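September, bench notes – multi-finger hands vs. the two-jaw grippers, first half 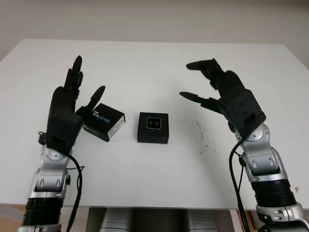 Are the hands worth keeping on for the box sorting work, or do we go back to the two-jaw grippers?

We keep them on until the small-box set is finished, then decide on pick rate and on how much time goes into re-zeroing.

**Setup**

Hands on both arms, Jiketti controller, firmware as delivered. Test objects are the RealSense box and the small black cube with the two lenses. Both go on the white table between the hands. The cube is a little smaller than the box, so a grasp tuned on one needs checking on the other.

The Lowther grippers are in the cabinet with their adapter plates still bolted on. Please leave the plates on. Heather spent most of a morning getting them square and I don't want to repeat that.

**Left hand**

Started with the fingers straight up and the thumb out over the corner of the box. From that pose the hand has to roll before it can close, and the roll is where the thumb catches the top edge. Moving the start pose 58 mm further out fixed it for the box. Haven't tried the same offset on the cube.

Thumb base joint is slower than the others on the way back. Can't tell yet if it's the joint or the command rate. Burgi thinks command rate.

**Right hand**

Tilted forward, upper fingers bent, lowest digit underneath. Much better start for anything this size. The hand comes in from the side and doesn't need the roll at all. I would use this as the default on both sides, mirrored.

One problem: with that digit so low, the tip touches the table if the height is off by even a little. Raised the approach height and it stopped.

**Runs**

- Right hand, side grasp, box: 36 tries, three drops. All three drops were on the lift, none on the close.
- Left hand, from upright, box: stopped early, kept hitting the top edge. Not worth logging until the new start pose is in the script.
- Right hand, side grasp, cube: only a few tries before lunch. It held, but the fingers cover the lenses when they close. Need a grasp on the other two faces if we want the lenses clear.

Close time is set to 500 ms. Shorter than that and the fingers arrive one after another and turn the object. Longer doesn't seem to gain anything.

**Compared with the Lowthers**

From the old log, the two-jaw grippers dropped fewer boxes, but every object had to be lined up with the jaws first. The hands put up with more rotation. Burgi put the box down at whatever angle he liked and the side grasp still closed on it most of the time. For the Kunside job that matters more than drops do, as their parts come off the belt at any angle.

Against the hands: cables. The one at the base of each hand needs slack for the wrist and then the slack wants to catch on things. Tie it in two places, not one, and run the wrist through full travel before starting a script.

Error 701 came up twice on the Jiketti side, both times right after a restart. Cleared by homing the wrist first and the fingers second. Asked Brurnov support what it means, no answer yet.

**Next**

- New left start pose into the script, mirrored from the right.
- Cube, side grasp, lenses clear.
- Slower lift on the box, see if the drops go away.
- Heather to swap the Lowthers back on for the same box set once the hand runs are finished. Same heights, same lift speed.
- Wipe down the table before the vision runs.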